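Gripper comparison working group – minutes
2022-04-02, Brirkarholm workshop

1. Minutes of the February meeting
Agreed, with one correction. The Harasym fingers were listed as "passed." They had only been tried on the lemon, and the entry now reads "partly tested."

2. Barno gripper against Harasym gripper
The Barno figures were tabled: 85 good picks out of 100 on the mixed produce set. The group was not convinced. The same person placed the pieces every time, and the maker's sheet promises a good deal more than we have seen. Harasym has no matching run, so any talk of a winner is early. One member asked that the word "reliable" be struck from the draft report. Agreed.

The garlic pieces remain the weak point. The small cloves slip, and the big bulbs with their papery skins and stringy roots give the fingers an uneven surface. It was asked whether a good score on lemons and limes tells us anything about garlic. No answer was offered.

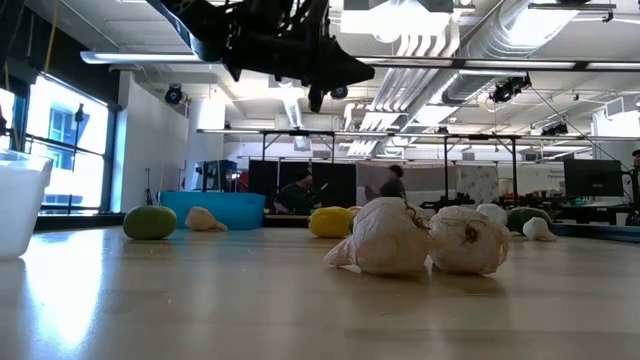
Item 2: produce set on the table under the arm, blue bin at the back left.

3. Cameras
Glare on the tabletop was raised again. Daylight from the tall windows shines back off the wood, and the Gollach software may be reading bright patches as white pieces. The supplier says an update will fix this – they said so in February too. A matte cloth will be tried first.

4. Controller log
Run 241 has no force readings. Cause unknown. It stays out of the totals until someone can explain it.

5. Actions
Repeat both grippers over 500 picks each, with placement drawn by lot.
Count dropped cloves separately from dropped bulbs.
No order to Barno before the repeat runs are in.

6. Next meeting
To be set when the Harasym runs are finished.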